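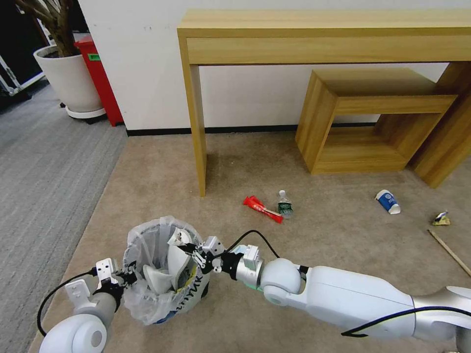 My great-aunt Liliana left me her holy cards. Also her rosaries, her scapulars, a plaster St. Anthony with a chipped nose, and a shoebox of palms so old they turn to crumbs if you breathe on them. I love her for it and I have had the whole lot on my dining table since November. Most stuff you clear out of a relative's apartment is easy, right? You put a bag in a little round wastebasket like the one up top, you park it next to your chair and you start filling it. But if something has been blessed you can't just drop it in the trash, and I was raised by women who would have risen from the grave over it, so every broken rosary went back on the table.

The rule I grew up with was burn it or bury it. I asked Father after Mass and he said yes, same thing, and then he got pulled away by a family with a baptism question before I could ask about the plaster saint. You don't burn plaster! So that one has to go in the ground, and I live on the second floor.

My friend Despina Nedeljković is Orthodox and she thought this was all very normal. Her mother keeps a coffee can for anything with an icon printed on it, including church calendars and the occasional page of a newsletter, and when it's full somebody burns it in the yard and the ashes go under a rose bush. I had never even thought about newsletters. I have been recycling our bulletin with the Sacred Heart on the front for my entire adult life, so there's one for my next confession maybe.

Anyway, the palms. Those turned out to be the simple part, except that I missed it. Our parish over in Zillstead collects the old ones before Ash Wednesday and burns them for the ashes, and I had a sign-up email about it and everything. Missed it completely. Giorgia Lo Presti from choir told me to hang on to them for next year, so the shoebox is on top of the fridge and will probably still be there when I die, and then it's some other niece's problem.

The cards I can't part with, so far. A lot of them are funeral cards with names on the back, people I never met, and Liliana wrote little notes in pencil on some. "Good singer." "Owed Papa money." One just says "pray for him ESPECIALLY" with two lines under it. I sat down last night meaning to sort them and ended up saying a Hail Mary for each one instead, which took me way past bedtime - and I was supposed to be ironing for Easter.

St. Anthony I'm keeping too. I put him on the windowsill over the sink and his nose looks fine if you come in from the hallway. The broken rosaries are going to Giorgia's garden as soon as the ground is soft enough, she already picked out a spot by the fence.

If your family did something different with the old blessed things, tell me, I really want to know. Happy Easter, everybody!

Posted 4/5/26
11 comments | 3 shares

Recent posts
Choir practice with no organist
Meatless suppers my kids will eat
Trying to read all the Psalms before bed
Why I went back to paper prayer books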